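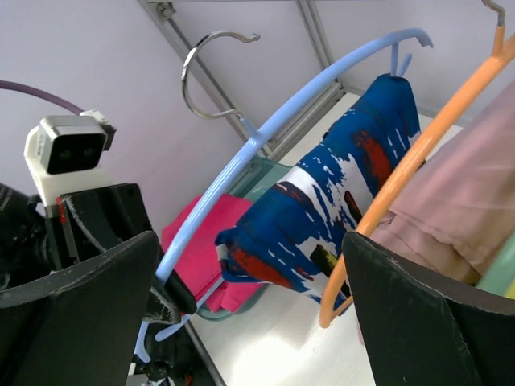 Clothes on plastic hangers beside the fingers of a robot gripper.

How Does a Place Choose a Robot?
A page for young readers from the Wistcombe Children's Learning Office

When your family needs a new washing machine, a grown-up probably asks some questions first. How much does it cost? Will it fit through the door? Schools, laundries and hospitals ask the same kinds of questions before they buy a robot. The answers go into a plan called a budget. A budget is a list of the money you have and the ways you intend to use it.

Start with the job
The first step is to write down the job in plain words. "Help with the clothes" is too big. "Pick up a hanger and put it on a rail" is much better, and a buyer can compare robots with it. Shirts and dresses are soft and change shape whenever they are moved. A plastic hanger keeps its shape, and so it gives a gripper something firm to hold.

A gripper is the part of the robot that does the work of a hand. Many grippers have two fingers that open and close. Some have cups that use suction. The buyer has to choose a gripper that suits the job, and it may be sold separately from the arm.

Count all the costs
The price of the arm is only one line in the budget. Our Steltska Laundry Project keeps a list of smaller items, and these are some of the lines on it:

Finger pads, 40 dollars a pair
Practice hangers, 38 dollars a box
Cables, brackets and screws, 471 dollars
Safety lessons for staff 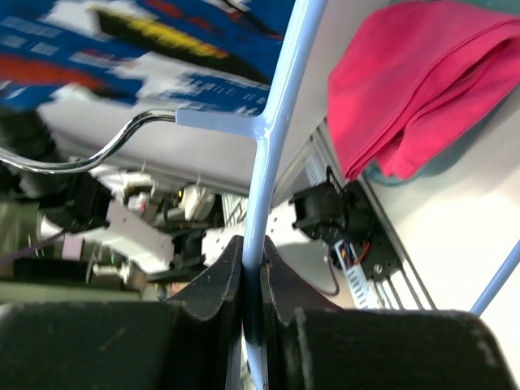
Small items are easy to forget, and they can add up to a large amount. Finger pads rub against things all day and must be replaced when they wear down. Cables bend each time an arm moves, so a careful buyer keeps spare ones in a drawer. Money should also be set aside for repairs, even when the robot is new.

One arm or two?
Some jobs can be done with one arm. Others go better with two, in the same way that you use both hands to put a shirt on a hanger. A second arm costs more money and takes up more space. It also needs its own cables and its own spare parts. "We ask people to try the job themselves with one hand behind their back," says Ye-ji Joo, who plans equipment for the project. "Then they can tell us whether a second arm is worth paying for."

Try before you buy
Buyers are advised to ask for a trial. During a trial, the robot does the real job with real clothes, and people write down what went well and what did not. The budget may change afterward. Our own plan will be checked again in June.

Words to know
Budget: a plan for using money
Gripper: the part of a robot that holds things
Spare part: an extra piece kept for repairs
Trial: a test before a decision is made

Something to try
Choose a job at home, such as hanging up your coat. Write the job in one sentence. Next, list everything a robot would need to do it, including the small things. Ask a grown-up to help you guess what each item might cost, and add up the total.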